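Come and teach a robot to tidy a desk (paid, no experience needed)

Hi! I'm Rocío Marulanda and I look after the demonstration team at Skudine. We're looking for people to join us from November on a project we call Dronano, and if you've ever been told you have patient hands, please keep reading.

The job is showing a robot how to do everyday things. You hold a gripper, you pick something up, you put it where it goes, and then you do it again a little differently. The recordings go to our learning crew, who use them to train an arm that's never seen a messy desk in its life. You don't need to code, and you don't need to know a servo from a sausage roll. (I came to this from running a fabric shop, so I mean it.)

Most of our tasks are the sort of chores you'd do at home without thinking. Drink bottles come up a lot! They're see-through, which makes them a good hard test, and I've grown quite fond of them. 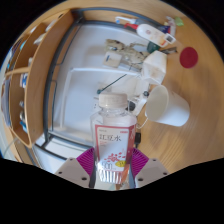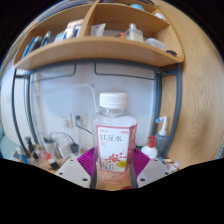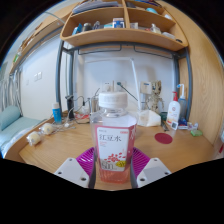
Red bean water in the gripper, all three times.

Do I need to own a gripper or a computer to apply?
We supply all the gear, and you only need to bring yourself and a pair of comfy shoes.

A bit more on what a shift looks like. You'll work in pairs, 2 people to a station, swapping between holding the gripper and keeping the log. A normal shift has a target of 200 demonstrations, and that sounds like heaps until you find your rhythm. Please don't rush. A slow, smooth grab is worth far more to us than a quick one with a wobble in it, and if you fumble something you just mark it in the log and carry on. I'd much rather have an honest log than a perfect one.

Later on you may get a turn at the remote station too, where you drive the arm from across the room with a pair of hand controllers. It's a different feel altogether and some people love it straight away. Others would sooner stick with the hand-held, and that's fine by me.

What I'm after:
Steady hands and a fair bit of patience
Someone happy to repeat a small job and still care about the last one
Able to stand for a good part of the shift (we've got stools, and I do nag people to use them)
Available for 3 shifts a week, mornings or arvos
Left-handers very welcome, I never get enough of you

You'll get 2 paid training sessions at our Tatside workshop before your first proper shift. There's tea, a decent kettle and a biscuit tin that I refill myself, so tell me if you've got a favourite.

To apply, send me a short note through the Skudine contact form with "Dronano" in the subject line. No cover letter, please! Tell me which shifts suit you and describe a fiddly job you enjoy doing with your hands. Icing cakes, fixing bikes, untangling fishing line, whatever it is, I'd love to hear about it.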